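Boststead House refurbishment: progress meeting, Oct 9, 2026

Present: Judite Aguiar (chair), Ching-wen Hsu (minutes), Vieira site manager
Apologies: Semix

**1. Previous minutes.** Agreed without changes.

**2. Floor finishes.** Vieira reported that the ground floor screed is complete except in the east lobby. Moisture readings are to be repeated in 7 days. Ms Aguiar asked that no adhesive be laid in the lobby before the readings are circulated.

**3. Surfaces.** The dark grey marble-patterned finish was discussed for the reception counter. Ms Hsu noted that strong light produces glare on it and asked for a matt version to be priced. Decision held over.

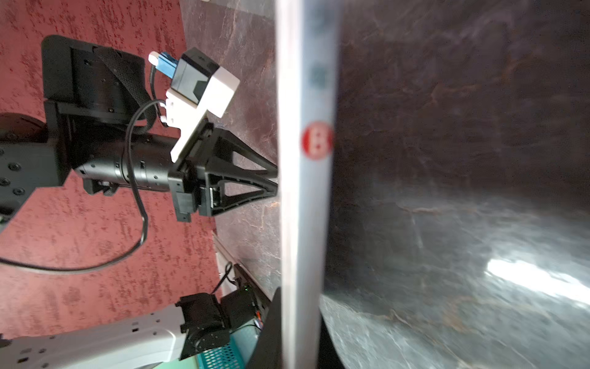

*Item 3: dark grey marble-patterned surface, with glare at lower right; red carpet to the left.*

**4. Heating.** Skeltus has issued revised pipe drawings. Two radiators on the first floor clash with the new door swings and will be moved. Pressure test to follow. Semix to confirm valve sizes in writing.

**5. Costs.** Three variations were submitted and two accepted. The third, for extra skirting in room 26, was returned for a fuller breakdown.

**Actions**
- Vieira: repeat moisture readings
- JA: matt finish price
- Semix: valve sizes
- CH: return variation 3 with comments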